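Review: Erkard arm simulator, school and club licence

Used for two terms with a sixth-form robotics club. Version reviewed: the November release, with the first patch applied. 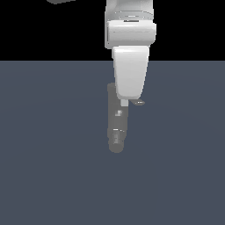 What it is

Erkard is a desktop simulator for a single robot arm. It is sold by Vilden in a home edition, a club edition and a site edition. We bought the club edition, which allows 8 machines to run it at the same time and any number of student accounts. The package is made up of the simulator, a set of arm models, a small Python library and a folder of exercises. There is no hardware in the box and none is needed.

Our club meets after lessons and has one physical arm between all the students. Before this, a typical session meant one pair working and the rest waiting. I wanted the students to be able to write and test motion code at their own desks, then bring only working programs to the real machine. This review judges the product against that aim. I have not used it for mobile robots, and I have not tried the site edition.

Installation

The installer is a single file and does what it should. On our machines, which are ordinary school desktops with no separate graphics card, it needed an administrator password once and then ran under student accounts without further trouble. The licence check is made at start-up over the network. If the network is down, the program opens in a read-only mode in which saved scenes can be viewed but not run. This happened twice and cost us most of a session on each occasion. Vilden should allow a grace period.

Student work is saved to a local folder by default. Change this before the first session. The setting is under Preferences, Storage, and has to be made separately on each machine.

The interface

There are three panels: code on the left, view on the right, log along the bottom. The panels can be resized but not detached. The log is good. Each line gives the simulated time, the joint and the event, and clicking a line jumps to the matching line of code. Students who would not normally read an error message did read these.

The view has four preset camera positions and a free camera. The default background is black over a slate-blue floor, with no table and nothing to pick up until you load a scene. For early lessons on joint limits I prefer the bare floor, as students look at the arm and leave the objects alone. The free camera is controlled with the middle mouse button, which our laptops do not have. There is a keyboard alternative, but it is listed only in the appendix of the manual.

Rendering quality

Modest. The low setting renders the view at a small size and stretches it to fit the panel, so curved parts come out with stepped edges and shading breaks into bands. The white arm model still reads clearly against the dark background. Dull grey shapes are harder to make out against the blue floor, and a student working from a single camera can be unsure how far the fingertip is from a surface. I now require two camera positions to be checked before any program is signed off.

The high setting is sharper but slowed our desktops to the point where the arm moved in jumps. We left everything on low. For a club the trade is acceptable. Anyone wanting clean pictures for a competition report should set aside one faster machine for it.

Motion and physics

Free motion is accurate enough for teaching. We ran the same joint sequence in the simulator and on our own arm, and the end positions agreed closely enough that the students' programs needed only small offsets. Speed limits are respected, and a command which would break a joint limit is refused with a plain message.

Contact is weaker. Light objects tend to slide when gripped, and a stack of blocks will sometimes creep apart with nothing touching it. The default physics step is set to 400 per second. Raising it to 600 cured most of the creeping in our stacking exercise, at the cost of some speed. The manual does not mention this. The setting is in the scene file and has to be edited by hand, so I keep one corrected template and have the students copy it.

The gripper model has only open, closed and a single force value between them. For pick-and-place this is sufficient. For anything involving soft objects it is not, and one of our project groups had to drop an egg-handling idea because of it.

The Python library

This is the best part of the product. Commands are few and named sensibly: move_to, move_joint, grip, release, wait. A beginner can write a useful program in one session. More able students can bypass these commands and address the joints directly, and the two styles can be mixed in one file.

One fault should be noted. Angles are in degrees in move_joint and in radians in the lower-level calls. All of our students were caught by this at least once. The library gives no warning, and the arm simply makes a very small movement or a very large one. I have put a note on the wall.

The exercises

There are three sets: Basics, Handling and Challenges. Basics is well paced and can be given out with no preparation. Handling assumes that the contact settings are correct, so read the section on physics above first. Challenges varies a good deal in quality. The sorting task is well designed and kept two groups busy for weeks. The drawing task has an error in its target file, and the marking script rejects a correct answer. Vilden has acknowledged the fault and says a new file will be supplied. I have not yet received it.

The automatic marking compares final positions only. A program which takes the arm through the floor and back up again will score full marks if it finishes in the right place. There is a collision flag in the log which can be searched for, and one of our students, Divina Bañez, wrote a short script that reads the log and fails any run containing it. It took her one evening. The vendor could include something similar.

Use in a competition project

We entered a regional schools' contest in which the task is issued in advance and the robot is seen only on the day. The simulator was used for nearly all of the preparation. The group built the layout as a scene, wrote the program against it and ran it repeatedly with small random shifts in the object positions. The random shift feature is simple, and it exposed a weak approach angle which we would otherwise have found on the day.

Two limits showed up. Scenes can hold only one arm, so a shared-workspace task cannot be rehearsed. Also, timing in the simulator is kinder than timing on a real controller. Our program took longer on the contest machine than it had in any test run, and it finished with little to spare. Leave a margin.

Compared with other products

I tried two others before buying. Bonico is cheaper and has much better graphics, but it uses block-based programming only, and my students had passed that stage. Yap is more capable, handles several arms and has proper contact physics. It also expects a level of mathematics that half the club does not have, and setting up a first scene took me a whole afternoon. A college course would do better with Yap. Younger pupils would do better with Bonico. Erkard sits between them and suited our group.

Support and documentation

The manual is accurate where it covers a subject, but it leaves gaps, several of which are mentioned above. Email support replied within two working days in each case. Replies were written by someone who had read the question. There is a user forum – it is quiet, though the older threads on scene files are worth searching.

Good points

Clear log linked to the code
Small, readable command set
Runs on ordinary school machines at the low setting
Free motion close to that of a real arm
Random shifts for testing

Bad points

No grace period on the licence check
Mixed angle units
Light objects slide and creep at the default step
Marking ignores collisions
One arm per scene

Verdict

Four out of five for a club which has a physical arm and too many students to share it. Three out of five for a club with no hardware at all, as the weak contact model would then be the students' only experience of gripping. We have renewed the licence for another year. I will add a note here when the corrected drawing task arrives.

Review posted 13 April 2025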